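Glaze notebook, March 2018

Opened the kiln this morning and the Kedow blue is still crawling! Same spot as before, right where the handle meets the body, on 3 of the mugs from the top shelf. The bowls came out lovely (really lovely, that soft green-gray where it breaks over the rim), so I'm not blaming the recipe yet.

What I did this round: 15 test tiles in the Flerkmont clay, all bisqued together, half of them wiped down with a damp sponge before dipping and half left alone. The wiped ones are cleaner. A couple of the dusty ones have bare patches the size of a lentil, and one has a bead of glaze sitting up like a little blister. Higinio Cervantes looked them over at lunch and thinks I'm also going on too thick, and he's probably right, I do hold things under too long when I'm talking. 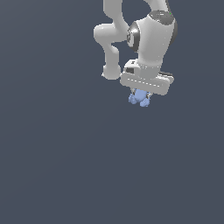
So next batch I'm thinning the bucket a bit and counting to 6 on the dip, no chatting. I'll put it through the 30 mesh sieve and then the fine one too — there were lumps at the bottom that I'm a little ashamed of. Somebody please don't top up that bucket with tap water until I've written the new weight on the lid.

Other stuff: the Prasov white is nearly gone, last bag was opened back in August and it's got hard chunks in it now. Hinojosa has the same feldspar in smaller bags and I'd like to try one before we order more. Cone on the bottom shelf was bent over flat, the top one barely leaning. Swap the shelves around and see if the crawling moves with the mugs or stays up there.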